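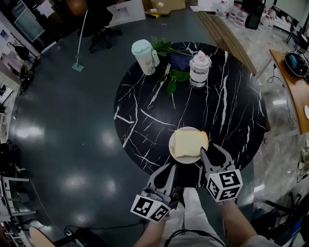 *Dos pinzas de mano junto a una rebanada de pan, sobre la mesa redonda.*

# Preguntas frecuentes: compra y presupuesto de pinzas de mano

Última revisión: 8 de julio de 2021

Estas respuestas recogen lo que más nos preguntan los laboratorios y talleres antes de pedir un equipo Plinton. Si su caso no aparece, escriba a Slamet Halim, responsable de presupuestos.

### ¿Qué incluye el juego básico?

Dos pinzas (izquierda y derecha), los cubos con marcadores, un cargador doble, un maletín y el programa de grabación Niltby con licencia para un puesto. El ordenador no está incluido.

### ¿Cuánto cuesta?

El juego básico cuesta 932 euros, sin IVA ni transporte. El precio es el mismo para universidades y empresas. A partir de 5 juegos hacemos presupuesto aparte.

### ¿Puedo comprar una sola pinza?

Sí, como repuesto o ampliación. Para un primer pedido recomendamos el par. Muchas tareas domésticas, como mover un plato o sujetar un envase mientras se abre, piden las dos manos, y completar el juego más adelante obliga a pagar otro envío.

### ¿Qué otros gastos debo prever?

- Almohadillas de repuesto para los dedos: 58 euros el paquete. Se desgastan con el uso y no entran en la garantía.
- Almacenamiento. El vídeo ocupa mucho. Calcule los discos antes de empezar, con una copia de seguridad incluida.
- Horas de las personas que graban. En casi todos los proyectos es la partida más alta, por encima del equipo.
- Objetos de trabajo: vajilla, botellas, alimentos, telas. Conviene reservar una cantidad fija al mes para reponerlos.

### ¿Necesito una sala especial?

No. Basta una sala corriente con luz de techo y una mesa a la que se pueda llegar desde varios lados. Una oficina o una zona común sirven. Si el suelo o la mesa son muy brillantes, haga una grabación de prueba antes de comprar focos adicionales; en muchos casos la luz existente es suficiente.

### ¿Hace falta comprar también el robot?

Para grabar demostraciones con las pinzas de mano, no. El robot se puede presupuestar en una segunda fase. Si ya tiene previsto un brazo concreto, indíquenos el modelo en la solicitud y comprobaremos si hay adaptador. Para los brazos Solberg lo hay, y se vende por separado.

### ¿Las pinzas sujetan piezas finas?

Sí. Los dedos llevan almohadillas negras con textura en las caras interiores. Para piezas muy blandas o muy húmedas, pida una prueba antes de cerrar el pedido.

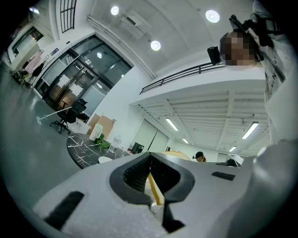
*Una pieza amarilla y delgada entre los dedos de la pinza.*

### ¿Necesito un soporte de cámara para la cabeza?

Depende del proyecto. La vista desde la cabeza ayuda a entender la postura de las dos manos y lo que hay sobre la mesa. El soporte Droltex es un accesorio opcional y figura en una línea separada del presupuesto. Si duda, puede añadirlo después sin cambiar las pinzas.

### ¿Cuál es el plazo de entrega?

Dos semanas desde la confirmación del pago para el juego básico. Los adaptadores para robot se fabrican bajo pedido y tienen un plazo propio, que indicamos en la oferta.

### ¿Alquilan equipos?

Sí, por meses completos y con fianza. Si compra el mismo equipo al terminar el alquiler, descontamos la primera mensualidad.

### ¿Cambiaron las tarifas este año?

Se actualizaron en mayo. Los presupuestos firmados antes de esa fecha mantienen el precio anterior hasta su vencimiento.

### ¿Qué debo enviar para recibir una oferta?

Número de puestos, tareas previstas, dirección de entrega y datos fiscales. Si el gasto tiene que justificarse dentro de un ejercicio concreto, indíquelo también para ajustar la fecha de la factura.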